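Search this site Search Menu

About Simico

Reading time: 4 minutes

Simico tests and sets up robot arms for small packing firms. Most of our customers fill jars: jam, pickles, hand cream, spices. They run short batches, change lids often and can't justify a full packing line. We work out whether an arm can do the job, build the cell, train the people who will stand next to it, and look after it once it is running.

We have 11 staff and one workshop, in Ollau. The workshop has a goods entrance at the side, which is where deliveries and visitors should go. The front door is kept locked.

How we started

Simico began as a repair business. We mended grippers, wrist joints and control boxes that other people had fitted. After a few years of this we had seen the same faults many times, and customers began asking us to look at their cells before anything broke. That is now the larger part of our work. We still do repairs, and we still take in arms we didn't supply.

The Mangundap fault

Customers who look us up often ask about Mangundap, so we have put the account on this page.

Mangundap was a handover cell. An arm picked up a filled jar, brought it to the edge of the bench and held it until a person took it. The arm was supposed to let go when it felt a steady pull. We had tested this in our workshop and signed it off.

In August, on a morning shift, the arm didn't let go. The operator pulled, the gripper tightened, and the jar broke. The operator had a cut across the palm that needed stitches. The stop button was on the far side of the bench and could not be reached with the hand that was free. A colleague pressed it.

We stopped the cell the same morning and brought the arm back to Ollau. The cause was in two parts. The release setting had been written for one size of jar, and the customer had changed to a narrower one with a smoother lid. When the jar slipped a little during the pull, the software, a package of our own called Tokilance, read the slip as a dropped object and closed the fingers harder. It did what we had told it to do. We had never tested a slipping jar with a person's hand on it.

The second part was the button. It was placed where the cable run was shortest. That was our decision and it was a poor one.

We paid for the repair and the lost shifts, and we wrote to every other customer who had a handover cell. There were 3 of them. All were switched off until we had visited.

What we changed

Tokilance no longer tightens the grip during a handover. If it feels a slip while a person may be holding the object, it holds still for a moment and then opens. This means jars are sometimes dropped, and we tell customers so before they buy. We suggest plastic jars for training, and a mat under the bench edge if the product is in glass.

Grip force in a handover is now limited to 30 newtons, whatever the jar. Some heavier jars can't be handed over at that setting. For those we recommend that the arm puts the jar down and the person picks it up from the bench.

Every jar and lid a customer intends to use is now tested by us, by hand, before the cell leaves the workshop. Each one goes through 50 handovers, with straight pulls, sideways pulls, pulls from underneath and pulls that stop halfway.
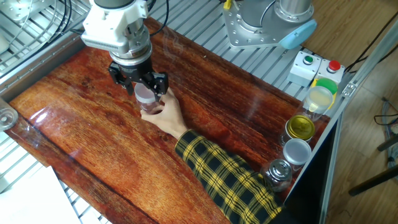

A new lid counts as a new jar. If a customer changes supplier, we ask for samples and run the handovers again at no charge. It is dull work and takes up a good part of the week, and all of us take a turn at it, including the office.

Stop buttons are placed with the operator standing in position. We ask them to reach for the button with the left hand, then with the right, while holding a jar in the other. If they have to lean or step, the button is moved.

Reporting a problem

If a cell we supplied does something you did not expect, press stop and leave the jar where it is. Ring the workshop before restarting. We would like to hear about small things as well, such as a late release or a scuffed lid. The Mangundap operators had noticed slow releases in the days before the accident and had not been told that it mattered. It is now the first thing we cover in training.

The full fault report is available on request from the workshop, and we will send it to anyone who asks, customer or not.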